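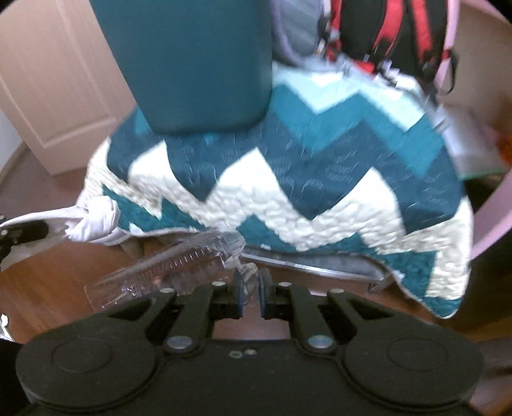

How to Wash and Dry a Quilted Blanket Without Ruining the Stitching

A quilted blanket can go through a home washer many times if you keep the water cool and give it room to move. Most of the damage I see comes from hot dryers and overloaded drums. The steps below work for cotton and cotton-blend quilts made by machine. Hand-stitched quilts and anything older than you are should be washed by hand in a tub.

What you need

A mild liquid detergent
Two or three color catcher sheets
A white cloth
A soft brush or an old toothbrush
A needle and thread close to the binding color
A drying rack, or two chairs with a clean sheet over them

Step 1. Check the seams and the binding

Spread the blanket on a bed and go over the edges with your hands. The binding takes the most wear, especially at the corners. If you find a spot where it has pulled away, sew it down before washing. A one-inch gap can be three inches long by the end of the spin cycle. Look for broken quilting stitches too, and knot off any loose ends.

Step 2. Test for bleeding

This matters most for patterns that put a dark color next to white, such as a teal and white chevron. Wet a corner of the white cloth, press it on the dark fabric for 30 seconds, and look at it. If color comes off, use all three catcher sheets and cold water only. Take the blanket out as soon as the cycle ends. Dye moves into the white parts when wet layers sit folded against each other.

Step 3. Treat the spots

Put a drop of detergent on the stain and work it in with the brush, going along the quilting lines. Scrubbing across them can catch the thread. Leave it for 12 minutes and then load the washer.

Step 4. Wash

Use the gentle cycle with cold water and half the detergent you would use for a load of clothes. Skip fabric softener. Wash the blanket alone. If your washer has a center post, wrap the blanket loosely around it so the weight is even. Run one extra rinse, as batting holds soap and dries stiff if any is left in it.

Step 5. Dry

Lift the blanket out with both arms. Pulling a wet quilt by one corner can snap stitches. Lay it over the rack with the weight spread out and turn it every couple of hours. You can also tumble it on low until it is nearly dry and finish it on the rack. Allow some 38 hours for a thick one in a cool room.

Check the middle of the puffy sections before you call it done. The surface dries well ahead of the batting. Press a section between your palms, and if it feels cool, leave it out longer.

Step 6. Put it away

Fold it in thirds and store it in a cotton pillowcase. Refold it along different lines every few months so the creases do not set. Keep it out of sealed plastic.

Posted by Celeste Barreto, 11 January 2019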